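Skimine kit and badge archive: README

Skimine is a collection of design records for football competitions and clubs: badges, trophy marks, shirt layouts, ticket artwork and the style guides that went with them. It holds 2,000 records from 13 design studios. Ghazal Rahimi looks after it and answers questions about missing or wrong entries.

Folders

records – one text file per design
guides – style guides, where the studio agreed to share them
site – text and pictures for the project pages

Each record gives the client, the studio, the season of first use, the main colours and a short note on what the design replaced. Colours are given as the studio wrote them, so names vary. Rashti and Brillano both list a "club red" and the two do not match.

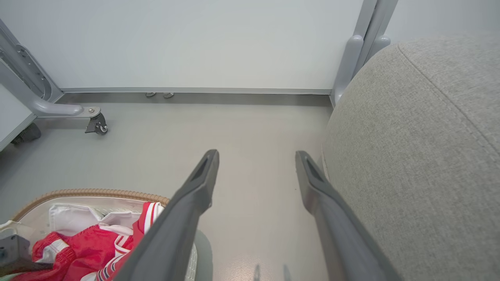

Light grey ottoman with a stitched seam, on a pale grey floor.

Known gaps

Sosetti sent its league work in two batches. The second came in February and has not been fully checked – treat season dates in it with care. Away shirts are thinly covered before the studios moved to digital files. Sponsor marks have been left out unless they form part of the competition name.

Basketball and other sports are outside the collection for now.

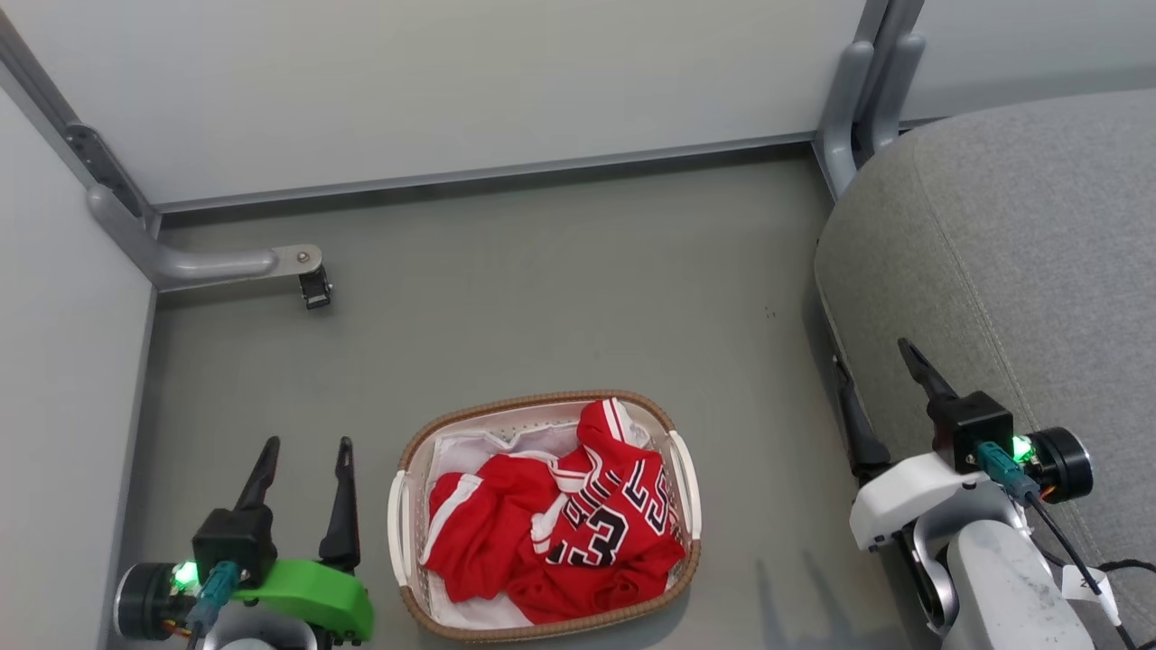
Red number 33 jersey in an oval laundry basket.

Use

Records may be quoted and reused in teaching and research with credit to Skimine. The badges and marks themselves remain with their owners, and a record here gives no right to print or sell them.

Corrections

Send the record number, the field that is wrong and a source. A match programme or a dated studio proof is enough. Changes go into the next release and are listed in the changes file.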